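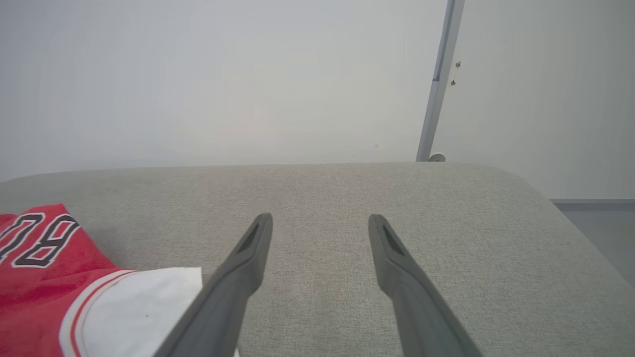 Laundry week at Otbridge: 876 tries, and what we can say so far

The Otbridge group wrapped up its July round of clothing pickups with 876 recorded attempts, and Linnea Grønli asked me to write it up for this issue. I said I would if I could grumble.

The setup is simple. A person guides the gripper by hand, picks up a garment from a seat or a bed, folds it or moves it, and the wrist camera records the whole thing. Those recordings go to Vornimska, the training code that Raffaele Orlandini looks after, and the hope is that it learns to handle shirts it has never met.

My first complaint is variety. The 876 attempts cover 33 garments, and a lot of those are jerseys and plain white cotton. Jerseys are kind to a camera. They have big numerals, bright color, and striped trim that tells you where an edge is. A white shirt against a pale cushion gives you much less, and our notes show operators taking far longer on those. If we train mostly on the easy ones, we'll get a nice score and a robot that is lost in front of a pile of undershirts.

My second is the people. Four operators did everything, and one of them did 290 attempts alone. She is very good. She also comes in from the left nearly every time, and I would bet the model is going to pick up that habit before it picks up anything about cloth.

Raffaele disagrees. He thinks steady operators make cleaner data and that variety can be added later. Maybe so, but we said the same about the Kistden recordings last year, and "later" never got a slot on the schedule.

Then there are the failures. Thirteen attempts were marked as dropped garments and set aside. I'd like them back in, labeled. I also find 13 hard to believe, having watched one Sunday session myself, and I suspect people were hitting delete.

Linnea has agreed to a second round with new operators and more dark fabric. Send her your ugliest shirts.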